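List home | Threads | Authors | Search | Subscribe

[erkstead-tech] Re: Cue stack timing and the Nirnside transfer

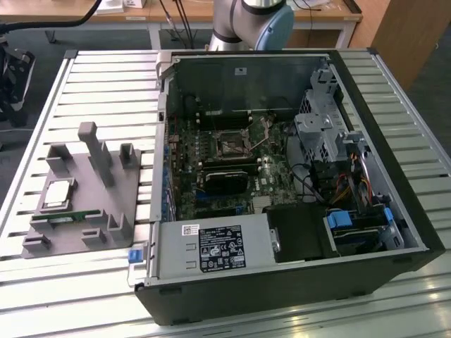

7 August 2022

Replying to the questions on the Nirnside transfer in one message. I have trimmed the quote to the parts that need an answer.

> We take the show from Erkstead in April with the cue stack as
> it was saved on closing night. The file has 289 cues. Our grid
> is lower and we have fewer dimmers. Can the stack be loaded as
> is and patched to fit, or does it need to be rebuilt? Also, the
> stage manager's book has 34 calls in the storm sequence and the
> file only shows 31 in the same pages. Which is right?

Load it as is. Do not rebuild. The stack was written against channel numbers, and no cue refers to a dimmer directly, so everything that depends on the building is in the patch. Clear the patch after loading, then enter your own. If you clear it before loading, the file will bring the Erkstead patch back with it.

On the storm sequence, both are right. Three of the calls in the book are sound only and were never in the lighting file. They are the first thunder, the bell, and the cut to silence before the messenger's entrance. The book lists them in the same column as the lighting calls, which was a mistake on our side. In the copy I am sending they are moved to the sound column and nothing else on those pages has changed.

Notes on the stack itself:

Cues 1 through 12 are preshow. Cue 4 is the house to half and has a manual follow. At Erkstead the house lights were on the board. If yours are on a separate panel, leave cue 4 in place with no levels so that the numbering holds.

The fade on cue 102 is written at nine seconds and should be run at nine seconds. It was six in the first week. The actor playing the steward has to get from the upstage stairs to the table in low light, and at six he was arriving in the dark. Your stairs are shorter on the ground plan, but please keep the longer time until he has walked it at least twice.

The banquet has a chase on channels 61 to 68. It will look too fast on a lower grid, as the pools overlap more. Slow the step time first and leave the levels alone. If it still reads as flicker from the back of the house, take out every second step.

There is no blackout at the end of act one. Several people have asked for one. The director wants the last light on the chair to stay up until the house lights are at full, and then go.

The Soria production used an earlier version of the same design and some of its paperwork is still in circulation. It can be told apart by the channel hookup, which lists the box booms as 21 to 26. Ours are 31 to 36. If your hookup says 21, discard it and write to me for the current one. The focus charts from Soria are not usable in any form, as the set was turned through ninety degrees after that run.

Color: the Akande cyc has a seam at center that shows under side light. If you are borrowing it, bring the bottom row up slightly in the dawn cues and take the side light down to match. If you are hanging your own, use the levels in the file.

> We seat 837. Does the followspot position matter much with a
> deeper balcony?

Yes. The cues assume a steep angle from the rear of the house. From the front of a deep balcony the angle will be flat and the beam will carry onto the back wall during the trial. I would put the spot as high as you can get an operator in safely, and use the smaller iris setting for all pickups after intermission. The spot cue sheet is separate from the stack and has its own numbers. It should be called by letter over the headset so the two are not confused.

Please load the file and run it once without actors before the company arrives. Send me the list of cues where the levels had to move by more than ten points and I will mark up a Nirnside version from that.

Understudy rehearsal uses the worklight state only, saved as cue 900. Do not record over it.

Lighting desk, Erkstead

Recent threads
- Nirnside transfer: ground plan, second issue
- Headset channels during the trial scene
- Akande cyc: return date
- Haze levels and the front rows
- Soria paperwork, please discard

Contact the list owner | Archive help | Back to top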